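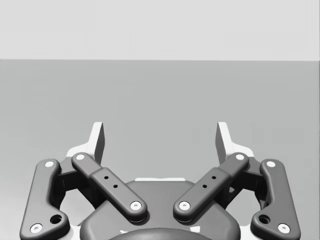
Pale grey wall, medium grey below it.

Clisitz colour reader: is it worth the money?
By Clem Rutherford
Last updated: 17 January 2025

The Clisitz is a small puck you hold against a painted surface. It flashes a light, thinks for a bit, and your phone tells you which tin of paint to buy. It costs £205. A tester pot costs a few pounds and so does a brush, so the puck has a fair bit of explaining to do.

I bought mine in November with my own money. My hall is painted in a grey that the previous owners left no record of, and I'd already bought two wrong tins trying to patch the bit behind the radiator. Greys are the hardest thing to match by eye. They lean blue or green or slightly pink, and you only find out which when the wrong one has dried next to the right one.

Setting up took longer than it should have. You have to make an account before the app will talk to the puck, and the app then wants your location, for reasons it keeps to itself. There is a white tile in the lid for calibrating. The leaflet says to do this "regularly". I did it every time, having noticed that the readings wandered when I didn't.

I took nine readings along the same stretch of hall wall. Six came back as one shade from the Ertürk range and the other three were split between two neighbours of it on the card. On the box the makers talk about laboratory accuracy. I don't know which laboratory. To be fair to the thing, all three shades were close, closer than either of my guessed tins, and the one it picked most often was a decent match once dry. In the evening, with the hall lamp on, I can still find the patch. My sister can't.

It did worse on anything with a sheen. The skirting is an old satin and the Clisitz called it three quite different off-whites in a row. Textured walls are also a problem, because the puck has to sit flat and any light that leaks in underneath throws the result. The leaflet does admit this, on the back, in small type.

The paint list is the other weak spot. You get over 600 shades free, nearly all of them from Ertürk and Elley. If your local shop sells Fevus, as mine does, you have to pay for a yearly plan to see those. I think that should be printed on the front of the box. I paid for a month's access through the app, matched the hall to a Fevus grey, and cancelled. Cancelling meant an email and a wait of 17 days.

Elba Leiva, who decorated my kitchen and has been painting houses a good deal longer than I've been writing about them, had a go with it while she was here. She liked the size and the clip. Then she cut a square of paint off the wall behind the door with a blade, the size of a large stamp, and said the trade counter would scan that for nothing. They did. Their match was better than the puck's, though it did leave me with a hole to fill.

Good points: small, charges quickly, gives sensible answers on flat matt walls, doesn't damage anything.

Bad points: the price, the account, the paid paint lists, poor on satin and gloss.

If you look after several rented flats and are forever touching up matt walls, I can see it earning its keep, provided your shop stocks one of the two free brands. For one hall, no. Take a chip to the counter, buy a tester of whatever they suggest, paint it on a piece of card and look at it after dark before you order the big tin. Mine is going back in its box, and I'd lend it out before I'd recommend anyone buy one.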